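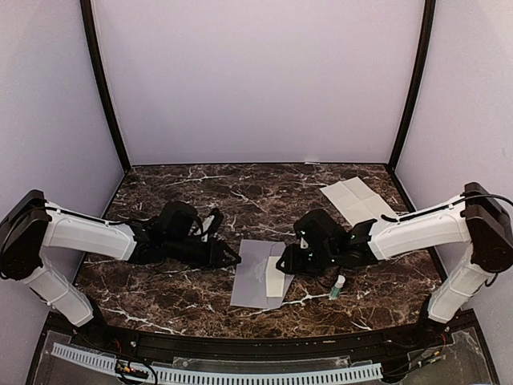
Stidus - passerelle de filtrage des traceurs pour réseau local
Fabricant : Pludia
Distribution et assistance : Kassab

Présentation

Stidus est un boîtier réseau qui se raccorde entre le routeur et le commutateur principal. Il intercepte les requêtes DNS émises par les postes, téléphones et téléviseurs connectés, et refuse de résoudre les domaines figurant dans ses listes de blocage. Aucun logiciel n'est à installer sur les terminaux. Le contenu des échanges chiffrés n'est ni lu ni modifié.

Listes de blocage

Le boîtier est livré avec 376 règles de base, réparties par catégorie : mesure d'audience, régies publicitaires, télémétrie des systèmes d'exploitation, boutons de partage, empreinte de navigateur. Chaque catégorie s'active séparément. Les règles peuvent être suspendues pour un terminal donné, par exemple un poste de comptabilité dont l'application métier refuse de démarrer lorsque la télémétrie est bloquée.

La mise à jour des listes s'effectue chaque nuit à 3 h. Elle peut être désactivée - dans ce cas, les fichiers signés se chargent manuellement depuis l'interface d'administration.

Journalisation

Par défaut, le journal ne conserve que le domaine demandé, l'heure et la décision prise. L'adresse du terminal est remplacée par un identifiant renouvelé à chaque redémarrage. Le mode détaillé, qui enregistre l'adresse locale, doit être activé par un administrateur et s'interrompt de lui-même au bout de deux heures. Le journal est stocké sur le boîtier. Il n'est transmis ni à Pludia ni à Kassab.

Caractéristiques

Ports : 2 x Ethernet Gigabit, RJ45
Alimentation : bloc externe 12 V fourni
Administration : interface web locale, HTTPS
Protocoles : DNS, DNS sur TLS, DNS sur HTTPS (vers le résolveur amont)
Adressage : IPv4 et IPv6
Export du journal : CSV
Masse : 226 g, sans le bloc d'alimentation

Limites connues

Une application qui embarque son propre résolveur chiffré peut contourner le filtrage. L'option « Résolveurs tiers » bloque les plus courants, sans garantie d'exhaustivité. Les traceurs servis depuis le même domaine que le site visité ne sont pas filtrés. Les données déjà détenues par un service en ligne ne sont pas concernées : leur suppression se demande auprès du service.

Accessoires

Équerre de fixation murale Pitard, vendue séparément. Le modèle pour rail DIN n'est plus fabriqué.

Le micrologiciel publié en octobre est requis pour l'export CSV. Les boîtiers plus anciens se mettent à jour depuis le menu Système, rubrique Maintenance.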